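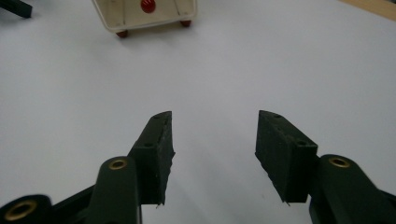
Jomine Toledo work table, white top

Product no. 2790
In stock at Harkulbridge, delivery from Monday

A plain table with a wide, pale, matte white top. We have sold tables for long enough to be wary of the words that usually go on a page like this one, so you will not find "transforms your space" below. It is a table. You put things on it and most of the time they stay there.

What the maker says

Jomine calls the Toledo "the last surface you will ever need". We asked what that meant and were sent the same leaflet again. The leaflet also says the top is "virtually mark-free", and we would take that one with a pinch of salt. White shows everything. A matte white hides glare well enough, but fingers, pencil, tea and the underside of a dusty box will all leave something behind, and a few faint smudges are normal on any top that gets used. If smudges bother you, buy the grey.

What we think

We have had one in the back office at Harkulbridge for seven months, used mainly for sorting post, cutting card and eating lunch. The top has stayed flat. It wipes down with a damp cloth and a little washing-up liquid. Cream cleaner left a shiny patch near one corner which we have not been able to get rid of, so don't use that. Ballpoint came off the same day and did not come off after a weekend.

The light is worth a mention. Under cool office tubes the white goes slightly grey, even a bit lavender, and customers have sent tables back thinking they had been given the wrong colour. Under a warm lamp it looks much creamier. Please ask for a sample piece before ordering if you are trying to match it to shelves or a wall.

Price and options

Table, white top: 345
Table, grey top: 345
Sample piece: free, one per colour
Jakance edge guard, fits either colour: 30

The edge guard is sold as essential. We don't think it is. It keeps the front edge from getting knocked, and if you roll chairs into your furniture all day you may want one. It also collects crumbs. Ours came off in October and is in a drawer.

Assembly

The legs bolt on from underneath. The instructions say one person can do it. One person can, if that person has already done it once with somebody helping. Lay the top face down on a blanket, not on the cardboard it came in, as the staples in the carton will scratch it. Do the bolts up loosely at first and tighten them when the table is standing.

Guarantee

Jomine offers seven years on the frame and one on the top. Read the second part again before you pay. Stains, cuts and heat marks are not covered at all, and a hot pan will leave a ring whatever the leaflet says about everyday temperatures. Use a mat.

Returns

You have 30 days, and we collect. Keep the corner pieces from the packaging, we can't take a table back without them.

Questions about this table go to Joris Van Loon at the Harkulbridge shop, mornings only. He will tell you if a cheaper one would do.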